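HOME AND WORKROOM ORGANIZATION
Handout 4: Sorting into Bins
Instructor: Yoon-hee Woo
Akthorpe Evening Program

Read before class. Bring a pencil and one drawer's worth of stuff from home. Last term someone brought the drawer as well, and that's fine, but you carry it back down the stairs yourself.

Where we left off

In Handout 3 we emptied things out. Everyone enjoys that part. You tip a drawer onto a table, you find a key from two apartments ago, and you feel you have accomplished something. What you have accomplished is a pile. Tonight is about the pile.

Terms for tonight

Sort: to put things into groups by one rule.
Rule: the question you ask each item. "Do I use this weekly?" is a rule. "Hmm" is not.
Bin: an open container that stands for one answer to the rule.
Home: where the item lives once class is over. A bin on a table is nobody's home.
Drift: what happens when the rule changes halfway through and you don't notice. See the Ollow case below.

Setting up

Clear the table completely before the first bin goes on it. A mug is how it starts. The mug is joined by a phone, the phone by the mail, and by eight o'clock you are sorting around a second pile that was never on the program.

Put the bins in one row, side by side, long enough to need a small reach and no walking. Use open tops. Lids make every item into two jobs, and people begin saving up items to avoid the lid, which gives you a pile next to the bin, which is the original problem with better manners.

Color helps a great deal. I used to teach with matching gray bins and paper labels, on the grounds that adults can read. Adults can read. They just don't, after the first ten minutes. With different colors the hand learns where to go and the head is free to complain about something else.
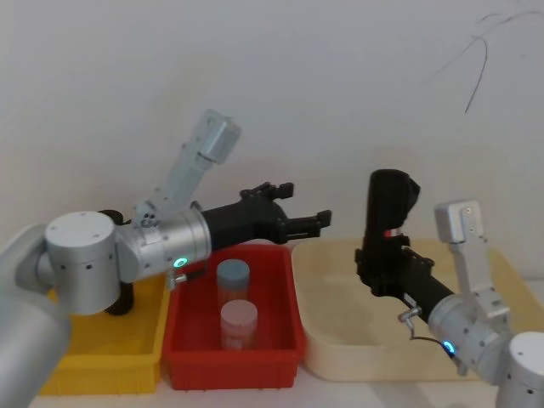 Decide what each color means before you touch an item, and write it on the board or on the back of this sheet. My own habit is yellow for keep here, red for goes elsewhere in the building, and the pale one for leaving us. You may swap these. What you may not do is swap them at half past seven.

How many bins? For a first pass I allow three. Students always ask for a fourth, and it is always called Miscellaneous. Miscellaneous was the name of the drawer you started with.

The first pass

1. Pick up one item. One.
2. Ask it the rule.
3. Put it in a bin and let go.

Step 3 is where people come apart. They lower the thing into the bin, hold on, lift it out again and tell their neighbor about the vacation it came from. I like a vacation story as much as anyone, and we have a break at eight.

Keep the pace steady. If an item takes longer than a slow breath, set it on the table edge nearest you. You get to do this with 4 items. On the fifth, go back and deal with the first. A few of you will try stacking two things together and calling them one item. I have seen it done with a stapler and a hat.

Case: the Ollow workroom

The craft room at Ollow was sorted over a week in June. The final tally was 2,289 items, which I know only because their coordinator kept a clicker in her pocket and could not be talked out of it. Of those, 306 had been put in the wrong bin, nearly all on the second afternoon. The morning group was sorting by material. The afternoon group came in, looked at the bins, and decided they were sorting by size. Both groups were very thorough.

The repair took longer than the sort. They had to empty everything back out, agree on a rule and start over, and I'm told the agreeing was done at some volume. The rule is now painted on the wall over the table, in letters you could read from the parking lot.

For discussion: where would you have caught it? Don't say "at the beginning." Everyone says that.

Case: Meireles, or too many bins

The Meireles family had a different difficulty. They owned 600 buttons (a grandmother's) and wanted a bin for each color. By the time they reached the third kind of blue they had run out of table and were using the piano bench. We brought them back to three groups: matched sets, useful singles, and buttons that belong to no garment now living. It took one evening. The blues got over it.

The second pass

Once the pile is gone, move the bins apart and take them one at a time. The leaving bin goes first and it goes out the door the same night. Leave it in the hall and it will be shopped. I have bought back my own toaster rack this way, at no charge, twice.

The elsewhere bin is carried room to room. Don't empty it onto a chair with the idea of delivering things in the morning.

The keep bin is last. Whatever is in it needs a home, and we do homes next time, with Handout 5 and the shelf exercise from Hosham, for which you'll want a tape measure.

Homework

Sort one drawer at home using one rule. Write the rule down before you open the drawer. Hand in the rule and a list of the items that made you want to change it. Please don't hand in the items.

Rinse and dry any bins you borrow from the cupboard and bring them back empty.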